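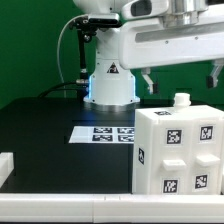 Home > Forums > Arms & End Effectors > Grippers

Filed under: grippers, wrist cameras, fiducials, help wanted
Posted by Dace Šimkus, Wednesday, 9:40 pm

Which fingers for a white box that doesn't want to be held?

I've got a lidded white box covered in fiducial tags, four of them on the front face, with a pair of stubby handles poking out between the rows. There's a knob on the lid. The job is to get the lid off, put it down somewhere civilised and then reach inside. A human toddler could do it, and would probably invoice less.

I'm choosing between two sets of fingers for the parallel gripper. The Lisex ones are slim with a soft pad. The Gunawan ones are wider and grippier and have the charm of a pair of salad servers. The Lisex set got the lid off fine in 310 tries with only a handful of fumbles, but it twists when it takes the knob off-centre. The Gunawan set doesn't twist. It does knock the divider when it goes into a compartment, and then everything I calibrated that morning is a matter of opinion.

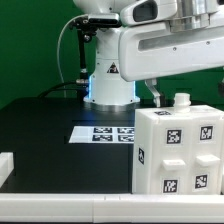

Finger down behind the box, tag sheet flat on the table in front of the base.

My other headache is the cameras. The fixed one sees the tags nicely until the arm or the box gets between it and something I care about. The right side of the tag sheet is a regular casualty. The wrist camera sees everything from very close up, in white on white on slightly greyer white, and my edge detector has more or less handed in its notice.

So: which fingers, and which camera do I trust once the gripper is near the box? Budget is what's left after the arms, so picture a small jar of coins. I've already tried turning the exposure down. I've also tried swearing, in two languages.

2 replies — sorted by oldest

Edgars Kuusk
Wednesday, 11:15 pm

Go with the slim fingers and fix the twist. A twist at the knob is nearly always a centring error, and you can get rid of most of it by closing halfway, letting go, and closing again. It looks like the robot has lost its nerve, but it works. I went from a fumble every few minutes to one in 20 by doing that and nothing else. Wider fingers will hide the error at the knob and hand it back to you at the divider, with interest.

On the cameras, I wouldn't trust either of them alone. What I do is this. Use the fixed camera and the front tags to get the box pose while the arm is parked well clear, and store it. Move in on that stored pose. Use the wrist camera only for the last bit, and only to look for dark things. 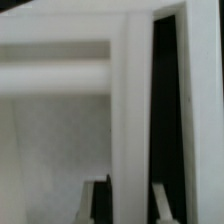 The gaps are your friend there. White edges against white panels will drift every time the light changes, but a dark slot stays dark and so do the black finger pads. Threshold for those, fit a line down each side of the slot, and ignore the pretty shading on the panels altogether. I spent most of August trying to do it the clever way with a learned edge model and 3,000 labelled pictures. The threshold beat it. I don't bring this up at parties.

One more thing: check that your wrist camera is focused for the distance you're working at. Mine came set for the far side of the room, and the colour of everything up close was lovely and the edges were porridge.

tasbridge_refugee
Thursday, 7:05 am

get the Sidedero controller, it has force limits built in, problem solved

edit: ok not solved, Edgars has messaged me. Force limits won't stop you hitting the divider, they just make you hit it politely. But you want that anyway. Set the limit low for going into the box and higher for the lid.

Also where are you putting the lid? Everyone forgets the lid.

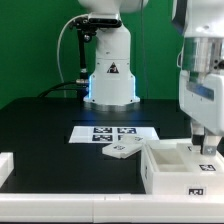 If it lands on your tag sheet you lose a tag on the table, and then your table frame is being worked out from whatever is still showing. Mine wandered a couple of millimetres that way and I blamed the gripper for a week. Either give the lid its own parking spot off to the side, or take the table pose once at the start of the run and stop asking for it. And if the lid is sitting on a slant, don't use the tag on top of it for anything except finding the lid.

I've done 1,008 cycles on the wide Gunawan fingers, by the way, and I like them. They're good for handles. For compartments, no, Dace is right, salad servers.

Dace Šimkus
Thursday, 8:30 pm

Thanks both. Slim fingers staying on, half-close trick going in tonight. The lid will be getting its own parking spot, which is more than I've got at work.

Marked as helpful: Edgars Kuusk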